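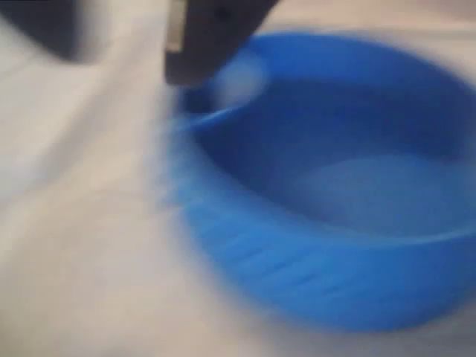 Dagný Hedegaard wants to know why I weigh the bowl at all when the scale has a tare button. Fair point, and it needs more than one post.

1/ Tare works while the scale stays on. Mine shuts itself off after a few minutes idle. If the dough is in the bowl by then, the zero is gone and the scale comes back reading the total. With the bowl's weight written down, I subtract and carry on.

2/ Bowl: blue, round, thick rounded rim. Empty weight 93 g, measured on the kitchen scale and checked on the postal scale. Both agree to the gram. The number is on masking tape on the underside, in pencil. Marker came off in the first wash.

3/ Method. Level counter. Scale on, wait for zero. Bowl on, centered. Read it, lift it off, check that the display returns to zero. Repeat three times. If the readings disagree by more than a gram, change the batteries before you blame the bowl.

4/ A bowl that has just been washed reads high. There is water under the rim and in any groove on the outside. Dry it with a towel, leave it upside down on the rack overnight, weigh it in the morning.

5/ A wide bowl can hide the display. Mine does on the small scale. I put an upturned ramekin on the platform first, zero it, then set the bowl on top. The ramekin has to sit flat and in the middle or the corners read differently.

6/ Check the scale too. I use a 100 g calibration weight. Coins are fine for a rough check if you look up what they should weigh, but worn ones run light.

7/ Viera Štefanec asked whether this matters for bread. For flour and water, a few grams either way is noise. For salt and yeast it matters, so those go in a small cup on the small scale and never get added straight to the big bowl.

8/ Where it pays off is leftovers. Half a batch of batter goes in the fridge in the same bowl, lid off the books (lid weighed separately, own piece of tape). Next day: total minus bowl equals batter, and I can scale the second half of the recipe from that.

9/ Bríd Lenihan keeps her tare weights in a list on the inside of the cupboard door. Better than tape if your bowls all look different. Two of mine are the same shape and size and differ by 6 g, so the tape stays.

10/ Still to do: the steel bowls and the glass one. The glass one is over the limit of the small scale, so it goes on the postal scale only. I'll add the numbers under this post once they have dried.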